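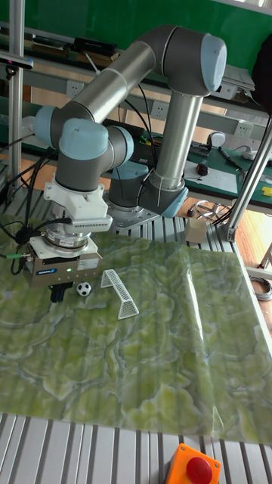 3.2. Superficie de juego

El balón y la portería en miniatura se apoyaron sobre una lámina verde de aspecto marmolado, extendida encima de la mesa ranurada. En las pruebas previas de enero, con la mesa desnuda, las ranuras desviaban el balón en los tiros lentos. La lámina redujo ese efecto, aunque sus arrugas introducen otra irregularidad que no se corrigió. 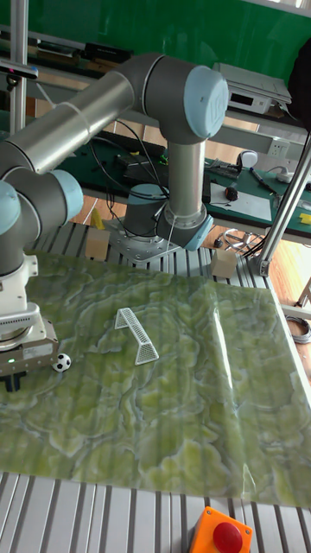 3.3. Colocación de la portería

La portería se mantuvo en diagonal durante toda la serie. Se hicieron 30 tiros por cada distancia inicial, con cuatro distancias en total.
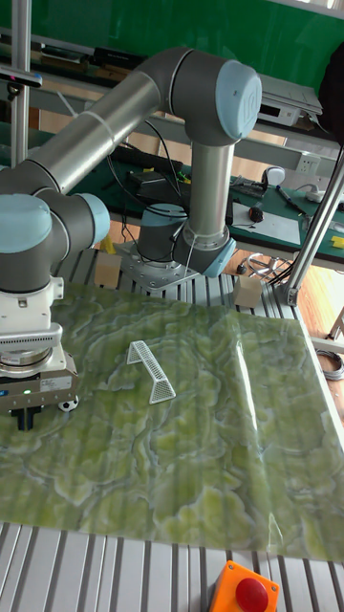
El contraste entre el balón y el fondo condiciona la anotación manual de las posiciones. El blanco y negro del balón se distingue bien del verde, pero el brillo del lado derecho de la lámina dificulta la lectura en esa zona —lo mismo ocurría con el material de Javadby—. Se descartaron 22 anotaciones por este motivo.

Figura 4. Balón y portería sobre la lámina verde.

La malla de la portería plantea un problema distinto. Cuando el balón queda detrás de ella,
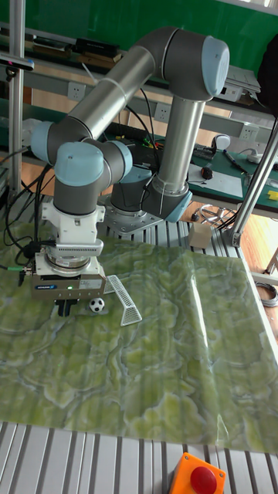 su contorno se fragmenta y los anotadores discrepan más sobre el centro. En esos casos se tomó la media de ambas lecturas, siguiendo el criterio de Munov.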